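The Ninety-One Percent Problem

I would like to say a few words against the success rate, a number that has fed my family for most of my working life.

Anyone who has read a robot manipulation paper in the past few years knows the form. There is a table near the end. The rows are methods, the columns are tasks, and the bottom row is the authors' own, in bold. The bold row wins. It wins by a margin that is large enough to publish and small enough to believe, and in a long career of reading these tables I have yet to see a bold row come in third.

I have put together a few of those tables myself, so please don't take this as the grumbling of a man outside the tent. I am well inside the tent. I helped pick the fabric.

My complaint started in July, when our group at Kudbridge set out to reproduce a result on tabletop rearrangement. The method is called Gerkura. It learns to pick and place small objects from demonstrations recorded entirely in simulation, and its selling point is that it needs very few of them. The paper reported success on 110 of 121 trials, which comes to a whisker under 91 percent. My colleague Elaheh Amini and I thought this was a fine number and that we would like one of our own.

We got one. Ours was 61 out of 121.

Now, the usual thing to do at this point is to assume you are an idiot, and we did assume that, for two weeks. We checked the controller gains. We checked the camera poses. Elaheh found a unit error in my code that I will not be describing further, and when it was fixed the number went up by two trials and then, on a fresh set of random seeds, went back down by two. It was an expensive way to learn that I can't tell meters from millimeters after lunch.

Then Senan Mac Mathúna, who had joined us from a company where people get paged when things break, asked what counted as a success. It was the sort of question a child might ask. I began to answer it with some confidence and stopped halfway through.

In the paper, a trial succeeded if the object ended up within a set distance of its target. In our version, a trial succeeded if the object ended up within that same distance and was standing up. We had added the second part without talking about it. If you ask a person to move a chess piece to a square, and they lay it down across the square and half of the next one, you don't say "well done." You wonder whether they are resigning.

So we scored our trials again by the paper's rule, and got 104. That is a perfectly respectable reproduction. There was no fraud and no sloppiness. The rule was printed in the appendix in plain English, and we had read it, and we had both nodded. The difference between a method that works and a method that works half the time was whether you care if the thing falls over.

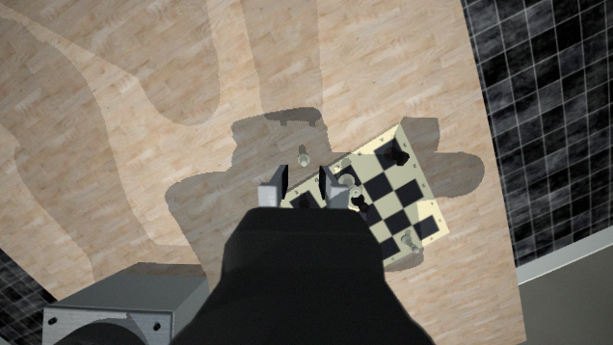

I wrote to the first author, Farhad Rashti, expecting a chilly reply. He sent back a long and friendly one. He said that they had left out orientation on purpose, as the older methods they were comparing against had never been scored on it, and adding it would have made everyone look bad in ways that had nothing to do with the question they were asking. Their question was how many demonstrations you need. It was never whether you would want this arm to set up your board for you.

That is a good answer, and it annoyed me for days.

It annoyed me because it is correct for a paper and useless for almost anybody who reads the paper. The people down the hall read "91 percent at pick and place." The people at Bromemico, who sell arms to small workshops and have a slide for every occasion, read "91 percent" and stop there. By the time a number has been through three slide decks it has lost its units, its appendix, and most of its clothes. I once sat through a talk in which a figure of my own was quoted back to me as proof of something I had spent a whole section saying I could not show. I clapped at the end. It was a nice talk.

Simulation makes this worse, and I say so as a great fan of simulation. It is cheap, it is patient, and nothing in it has ever pinched my thumb. But in simulation the computer knows where every object is to a fraction of a hair, so it is very tempting to define success as whatever the computer can check in one line. Distance is one line. Upright is two. "Did not plow through the neighbors on the way there" is an afternoon, and an afternoon is exactly what you don't have when the deadline is at midnight in a time zone somebody picked to be generous.

We did spend the afternoon, in the end. It took more like a week. Fereshteh Parsa wrote a checker that recorded where every other piece was before and after each move, and marked a trial as dirty if any of them had shifted more than a little. Of the 61 trials where the piece arrived and stayed on its feet, 38 were clean. In the others the policy had done its job the way a large dog crosses a small kitchen.

I want to be fair about what those 38 mean. They don't mean Gerkura is bad. We ran the two older methods through the same checker and they did worse, one of them a great deal worse, so the bold row stays bold. Farhad's claim holds up under our meaner rule just as it did under his own. If you came to me tomorrow and asked which method to start from, I would tell you to start from his.

What the numbers do mean is that the first one was carrying very little of what I thought it was carrying. I had a picture in my head of a machine that gets nine moves right out of ten. What existed was a machine that gets nine objects out of ten into the right neighborhood. I supplied the rest, free of charge, because I know what chess is.

I suspect this happens all the time. We choose tasks with homely names. Set the table, sort the socks, tidy the board. The name brings along a lifetime of the reader's own experience with tables and socks, and then the scoring rule quietly measures a much smaller thing. Had the task been called "reduce the planar distance between body 14 and point B," I would have been fooled by none of it. I would also have skipped the paper.

There is a standard proposal at this stage of an essay like mine, and it is that everyone should agree on a shared benchmark. I have lived through five shared benchmarks. Each was announced as the one that would settle things, and each was dropped once the scores got high enough to be boring. The Kazemi suite, which we all used when I was younger and more hopeful, had 420 tasks in it and a scoring rule for each. I doubt any living person has read all 420. I was a reviewer for it and I read the ones starting with A.

My own proposal is smaller and will be even less popular. Show the failures that were counted as successes. Every table hides some of these, and the authors know just where they are, having watched the replays at two in the morning and said "huh" out loud. Pick four. Put them in the paper, next to the nice ones. It costs a third of a page. A reader who sees a toppled piece with a check mark beside it will understand your scoring rule faster and better than from any sentence in an appendix.

Parviz Fallahi, who runs our group and has to find money for it, read a draft of this and said that no author would ever volunteer to do such a thing, as reviewers would use it against them. He has a point. I have been that reviewer. I have written "the authors' own figure shows the limits of the approach" about a figure that the authors had been decent enough to include, and I felt very sharp when I typed it. If the honest third of a page is going to exist, people like me will have to stop treating it as a confession.

Our reproduction report goes out next month. It has three success rates in it, one under the other, for the same 121 trials, and four replays of the sort I would rather you didn't see. Elaheh wants the lowest number in the title. I have been arguing for the middle one. Farhad has offered to write a short reply, and has asked, very politely, whether we might mention the 104 somewhere before page six.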